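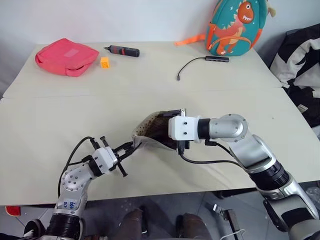 ## Skavel Drawstring Bags, Unbleached Cotton

The Skavel line covers small fabric bags for parts, samples, dry goods and retail packing. All bags in the line are cut from one cloth and sewn to one pattern. Sizes differ only in panel dimensions, cord length and the height of the top channel.

Skavel bags replace the older Tristow line. Tristow sizes T1 to T4 map directly to Skavel S1 to S4. Size T5 has no replacement.

### Cloth

Plain weave cotton, unbleached, no finish. The cloth is washed once before cutting, so most of the shrinkage is taken out before the bag is sewn. Small dark flecks of seed husk are normal in unbleached cotton and are not treated as a fault. Color varies slightly between rolls. If a job needs all bags to match, write "single roll" on the order and allow extra time.

The weave holds whole grains, beans, screws, washers and most molded parts. It does not hold flour, fine salt or powdered pigment. For those, use a coated bag or put a liner inside.

### Sizes

| Size | Width, flat | Height, flat | Channel | Cord |
|---|---|---|---|---|
| S1 | 3 in | 4 in | 1/2 in | Single |
| S2 | 4 in | 6 in | 1/2 in | Single |
| S3 | 6 in | 8 in | 3/4 in | Double |
| S4 | 8 in | 12 in | 3/4 in | Double |

Height is measured from the bottom seam to the top fold with the bag lying flat and the cord slack. Usable height is less, as the channel gathers when the bag is closed. Allow one channel height plus 1/2 in when working out whether an item will fit.

Tolerance on width and height is 1/4 in either way.

### Construction

- Side seams: sewn, turned and sewn again, with no raw edge inside the bag.
- Bottom: folded on S1 and S2, seamed on S3 and S4.
- Channel: double fold, two rows of stitching.
- Side vents: bar tacked at the base on all sizes.
- Thread: polyester, natural color.
- Cord: braided cotton, ends knotted.

The bar tack at the vent is the point that fails first on most drawstring bags. On Tristow bags it was a plain backstitch and tended to open when the cord was pulled hard to one side. The pattern was redrawn by Otakar Baláž, and the tack now crosses both the seam and the lower channel row.

### Load

Rated load is 5 lb for S3 and S4, carried by both cords. S1 and S2 have a single cord and are not rated for hanging. They may be lifted by the cord when lightly filled but should not be stored that way.

Closing cycles were checked on size S3 at the Hindusham shop. Sample bags were opened and closed 3,000 times with the bag half full of steel washers. Cord wear was visible at the channel mouth. No side seam opened. The results apply to S3 only - the other sizes were not cycled.

### Filling by hand

1. Loosen the cord fully and spread the channel until the top lies flat.
2. Fold the top down over itself by one channel height. This gives a stiffer rim.
3. Fill to the bottom of the fold, no higher.
4. Turn the fold back up and pull the cord. On double cord sizes, pull both sides at once.

Bags filled past the fold will close, but the gathers sit open at the center and small parts can work out in transit.

A funnel with a straight neck can be used for S2 and larger. Neck width should be at least 1 in less than the flat width of the bag.

### Printing and labels

Bags can be screen printed on one face before sewing. One ink color is standard. Keep artwork 1/2 in clear of the side seams and 1 in clear of the lower channel row. Lines thinner than 1/32 in break up on this cloth and should be redrawn heavier.

A woven side label can be sewn into the left or right seam. Labels are supplied by the customer, cut and folded, with 5 percent over the order count for setup.

Heat transfer is possible but not recommended. The cloth is not pressed flat before packing, and transfers tend to lift along creases.

### Washing

Wash cold, inside out, with the cord tied loosely. Hang to dry. Remaining shrinkage is up to 3 percent in height and slightly less in width. Tumble drying increases this and stiffens the cord. Do not bleach printed bags.

### Packing and order quantities

Bags are packed flat in bundles of 20, tied with paper tape. Cartons are not mixed by size. The smallest order is one bundle for plain bags and five bundles for printed bags.

| Item | Part number |
|---|---|
| S1 plain | SK-S1-N |
| S2 plain | SK-S2-N |
| S3 plain | SK-S3-N |
| S4 plain | SK-S4-N |
| Spare cord, 27 in, cut and knotted | SK-C27 |

Spare cord fits S3. For S4, order uncut cord by the yard.

Store bundles dry and off the floor. Unbleached cotton takes up odor from cardboard, rubber and solvents, so open bundles should be kept in a closed bin.

### Sample requests

Plain samples of each size ship from Hindusham. Printed samples are made from finished artwork only. Send artwork and label questions to Diệp Khổng at the Phan print room, with the part number and the face to be printed. The shop is closed for the first half of August, and orders received during that time are entered when it reopens.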